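Minutes of the March meeting, Trevaskis shared workshop

Present: Zulema Olivares (chair), Ginette Landry, Keerthana Rao, Prakash Rodrigues
Absent: Sharada Ramasamy (sent notes by email)
Meeting opened at 6:40 p.m.

1. Last meeting's minutes

Accepted with one correction. The grippers use four brass bushings across the finger joints, one to a link. The last minutes said two.

2. Build status

Both hand-held grippers are together and can be used as a pair. Prakash has reprinted the finger links in black, and the joints no longer bind when the hand is closed fully. The white triangular mounting plate is staying as drawn. Keerthana asked for it to be thinner, Prakash said the screws would then come through, and it was left there. 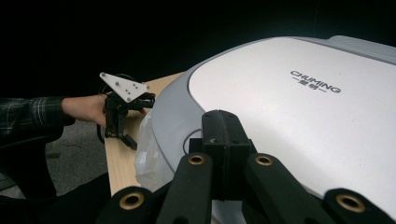

Terotlow Gripper Group, Trevaskis Workshop

3. Work at the table

The group agreed to keep using the wooden table for handling trials. Ginette wants the white appliance with the CHUMING lid kept as the large item, as the rounded rim is a good test of how close the fingers can be brought to a curved surface. Zulema said the lid is smooth enough that a bad approach will slide and should be written down as a slide, with the side it came from. Agreed.

Plastic bags and wrap are to count as test items from now on. Keerthana reported that thin plastic gives her more trouble than anything rigid. She closes on it, feels almost nothing through the handle, and can't tell by hand whether she has it. She would like to try a softer pad on the fingertips before anyone changes the linkage. Prakash will cut pads in two thicknesses.

Sharada's email asked that each person do the small wrapped item from both ends, starting with the fingers wide open. She also asked that trials be named the same way by everybody. At the moment the folder holds 3056 files under at least three naming habits, and she is the one sorting them. Agreed to use her scheme: initials, item, trial number, with no spaces. 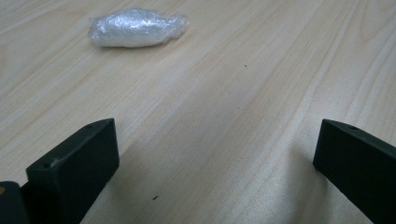 Wrapped item on the table, fingers open.

4. Fingertips

Discussion of the squared tip. Ginette finds it too blunt for small items lying flat and has to come in at a steep angle. Prakash would sooner keep it because the flat top face gives room for the screw holes. He has a drawing for a tip with a short bevel on the inside edge and will print one pair. If it is no better after 29 trials, the square tip stays and the matter is closed until summer.

Keerthana asked whether the tips could be printed in a lighter color so they show up against dark items. No objection, but there is still most of a spool of the dark filament and it is to be used first.

5. The arm

The Skimolia arm kit is still on the shelf. Zulema has checked the base plate against our mounting pattern and two of the four holes line up. An adapter is needed. Prakash can draw it, but not before the tips are done. Ginette offered to cut a rough one in plywood so the height can be checked first. Agreed.

No power to the arm until the stop switch is wired and someone other than the person who wired it has tried it. This was in the January minutes and is repeated at Zulema's request.

6. Money

Balance stands at just over 600 dollars. Of this, 500 is held for the motor controllers and is not to be spent on anything else. The quote from Conville for bushings and shoulder screws was read out and accepted. Ginette will place the order and asks that spares be put in the labeled drawer, not the coffee tin.

7. Other business

The door code changes at the end of the month. Zulema will send the new one by text.

Prakash asked for the return of the small hex driver. Keerthana thinks it is in her bag.

Actions
Prakash: finger pads, one pair of beveled tips, then the adapter drawing
Ginette: Conville order, plywood adapter
Keerthana: wrapped item trials from both ends, hex driver
Sharada: send the naming scheme to all
Zulema: door code, stop switch parts list

Meeting closed at 8:05 p.m. Next meeting same time, same room.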